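Orçamento da segunda garra, ou como gastar antes de janeiro

Por Settimio Parisi
Janeiro, 07h40

Imprimir | Enviar por e-mail

Escrevo correndo, o café já esfriou. A Carleen quer a planilha fechada até o meio-dia e eu ainda tenho três abas em aberto.

Situação: a verba que sobrou dá pra uma coisa só. Ou a segunda garra, ou o braço novo da Trameten. Os dois, nem pensar. O braço é lindo, mas vem com 12 semanas de prazo e frete à parte (o frete!! ninguém põe frete na primeira proposta). A Gruline respondeu ontem à noite, prazo menor, suporte por e-mail só. Hm.

O que eu tinha esquecido na versão anterior:

- cabos. Sempre os cabos. Dois de reserva, no mínimo
- pads dos dedos, que são consumível e eu lancei como equipamento. Erro meu
- parafusaria, conectores, 135 euros
- objetos de teste: pelúcia, esponja, pano, garrafa de plástico. Parece bobagem mas tem que ter linha própria, senão sai do bolso de alguém (do meu)
- sacos de papel e fita preta, quase 1000 euros NÃO, isso era a linha de baixo, depois corrijo

A linha de baixo é a calibração anual, quase 1000. Essa não dá pra cortar, o Vojtěch já tentou.

Minha posição, pra quem perguntou: segunda garra. O trabalho do dia a dia é pegar coisa mole e torta de dentro de caixa e de saco, e pra isso um braço mais rápido não me ajuda em nada. Prefiro ter peça de troca na gaveta do que esperar o correio.
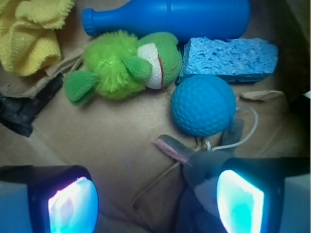
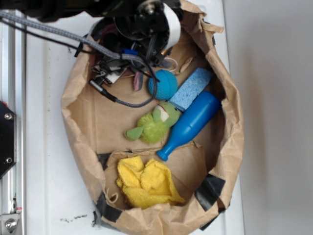
Pano amarelo, pelúcia verde, garrafa azul: o material de sempre.

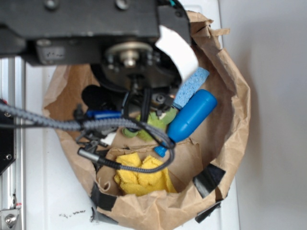
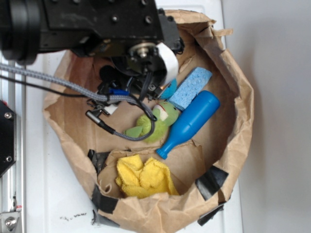 A Siu-fong discorda, acha que em um ano a gente se arrepende de não ter pego o braço. Pode ser. Mas a proposta da Trameten vale 13 dias e não inclui instalação, e eu não assino isso sem ver o valor por escrito. Pedi de novo, agora com o Wai-kit em cópia.

Falta: confirmar IVA, ver se o projeto Bivum divide a calibraçao com a gente, e mandar a planilha. Se alguém tiver orçamento de cabo trançado com prazo decente, me escreve hoje ainda.

Contato: pelo formulário do blog | © Settimio Parisi | Voltar ao topo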